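Atholm Opens Key and Fob Counter at Its Stukley Store

STUKLEY, May 10, 2018 — Atholm, the family-run locksmith and key shop, is very pleased to announce that its new key and fob counter is open to drivers from Stukley and all the towns nearby. The counter takes in car key fobs for new batteries, worn straps and loose clips, and most jobs are done while the customer waits in one of the comfortable chairs by the window.

"People carry their keys every single day, and they get fond of them," said Segundo Tello, who manages the store. "A good fob on a woven strap, with a solid metal clip, should stay with you for as long as you have the car — and we love helping with that."
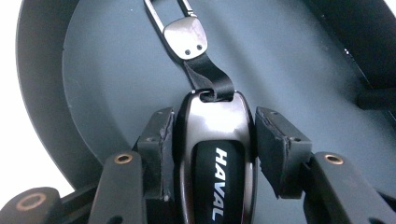 The counter had its first customers during a trial in April, and the store has since added 2 more workbenches and a wider choice of black webbing straps and metal key clips from Skollberg. Drivers are welcome to bring in a fob of any make, along with the spare if they have one, and no appointment is needed.

Atholm is at 4 Ammann Street, Stukley. Press questions may be left for Segundo Tello at the front desk.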